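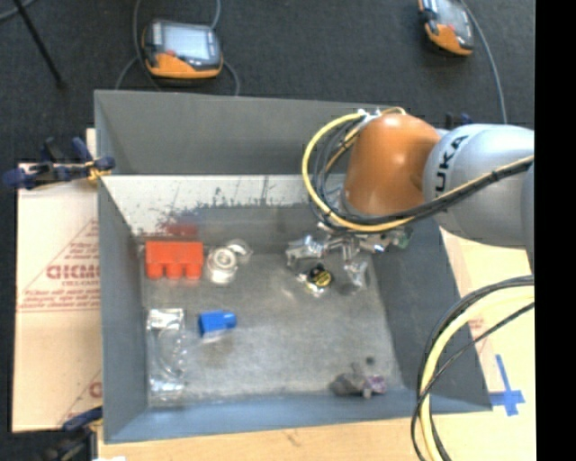
Le bac gris, parois inclinées et fond en métal.

Bac de tri Dostix, grand modèle – avis après usage

Note : 3,5 sur 5

Commandé en décembre chez Camargo, reçu en 26 jours. Le délai annoncé était plus court, mais le colis est arrivé bien protégé.

Le bac est ouvert sur le dessus, avec des rebords fins et des parois hautes qui descendent en pente. On y verse les petites pièces en vrac et elles restent dedans, même quand on remue le fond. Pour ça, rien à redire.

Le point faible, c'est la surface. Les rayures marquent vite, surtout sur la bande claire, en bas. Le fond s'use aussi et perd son aspect du neuf. Cela ne gêne pas le travail. J'ai essayé un produit nettoyant Stedusis : la poussière part, les rayures restent.

Deuxième réserve, les rebords. Ils sont trop minces pour porter le bac plein à mains nues, je mets des gants. La fiche du vendeur indique jusqu'à 75 kg de charge, je n'ai pas dépassé 50.

Côté prix, j'ai payé 70 euros de plus que pour l'ancien Vetberg. Celui-ci était plus léger, mais ses parois basses laissaient passer les pièces rondes.

Je le rachèterais pour l'atelier, pas pour un endroit où l'aspect compte.

Gülizar Erdem, 17 janvier 2025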